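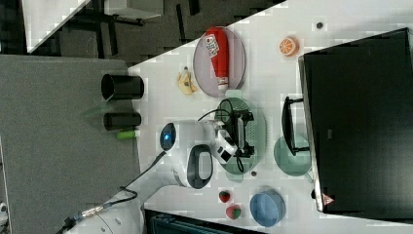
The arm's black gripper hangs over a green dish. The ketchup bottle is lying on its own plate.

Warneo: A Robot Arm That Practices With Toy Food

Warneo is a robot arm kit for schools, libraries and after-school clubs. It is made by a company called Jaton. Kids use it to find out how a robot learns to pick things up and put them down. This page explains what the kit does, what is hard about it, and what your school gets if it signs up.

What is a robot arm?

A robot arm is a machine with joints. Your arm has a shoulder, an elbow and a wrist, and a robot arm has joints that do the same kinds of jobs. Each joint has a motor inside that turns it. When several motors turn together, the end of the arm can move up, down, sideways or at a slant.

At the end of the arm is the gripper, the robot's hand. It has fingers that open and close, but no thumb and no palm. If you want to know what that is like, try picking up a grape with two rulers.

Why toy food?

Real strawberries get squashed. Real ketchup gets everywhere. Toy food can be dropped all afternoon, and it comes in many shapes. A bottle is long. A strawberry is small, with leaves on top. A bowl has a rim, and the gripper has to pinch the rim or go around the whole bowl.

The jobs in the kit are short. "Put the banana in the bowl" is one. "Move the bottle off the plate" is another. They sound easy, and for you they are. The robot has to work out where the banana is, which way it points, where to put its fingers and when to stop squeezing.

How does it see?

The arm uses cameras. One looks at the table from farther away. Another is mounted near the gripper, so it moves when the arm moves. The far camera shows where everything is. The near camera shows what is right by the fingers.
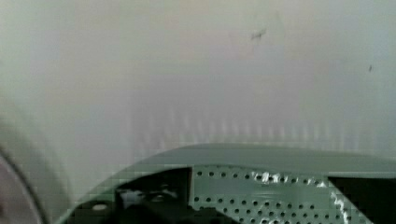 What the near camera sees close to a plain, pale surface. The lower part of the view is the gripper housing.

A near camera sees small details well, but it can't see much at one time. Hold your hand an inch from your nose and you have the same problem. With only a blank surface to look at, the robot gets very few clues about where it is. That is why the program checks both cameras.

A camera picture is made of tiny colored dots called pixels. The robot does not know that a patch of red pixels is a bottle until a program has been trained to tell it so. Training means showing the program many pictures along with the right answers. The Warneo starter program was trained on 900 pictures of toy food, and your class can add more.

How does it learn to move?

First a person steers the arm with a hand controller and does the job slowly. The kit saves the camera pictures and the position of every joint while this is going on. One saved try is called a demonstration. After the class has made enough of them, the program looks for what they have in common. 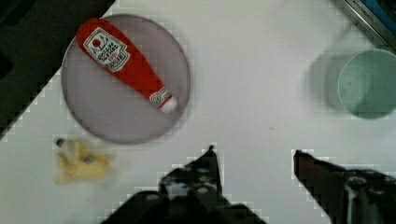 Then the program gets a turn by itself. It looks, moves a little, looks again and moves a little more. Some tries go well. On others the fingers close too early or land on the wrong side of the toy. The class saves the bad tries too, and talks about what to change before the next one. Moving a toy to a new spot is a good test, as a program that only knows one spot has not learned very much.

Some shapes are harder than others. A robot has to choose where its fingers go, and that choice depends on the shape of the toy and on what is close by. Look at the table from above and you can compare two of them. The orange slice sits by itself with white table on every side, so the fingers have space to come down. The banana bunch spreads out like a small hand, and the gripper could end up holding just one banana's tip. The green mug is almost touching the door of the toaster oven, so the arm would have to come in carefully there.
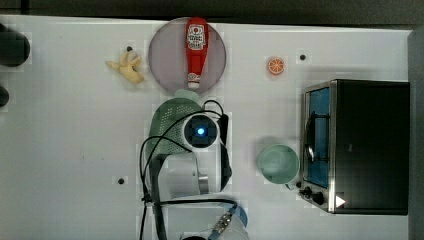 Club leaders in the Shakya school program usually start with one toy on a clear table and add the others later. Maeve Tierney, who runs the club at Kokine Library, lets each group choose its own second toy.

What does a school get?

The rental includes the arm, the cameras, the hand controller, a set of toy food and dishes, and a book of 29 lessons. Each lesson takes 60 minutes. The cost is $448 for one month. Schools need their own table and a computer.

An adult has to be in the room whenever the arm is switched on. Stay behind the floor tape while it moves, and tie back long hair. The red stop button on the controller turns the motors off, and anyone in the group may press it.

Words to know

Joint: a place where the arm bends or turns.
Gripper: the part that holds things.
Pixel: one tiny dot in a camera picture.
Demonstration: a saved try, done by a person, that the program learns from.

Jaton takes school bookings for the fall starting in March. Ask your teacher or librarian to fill out the form.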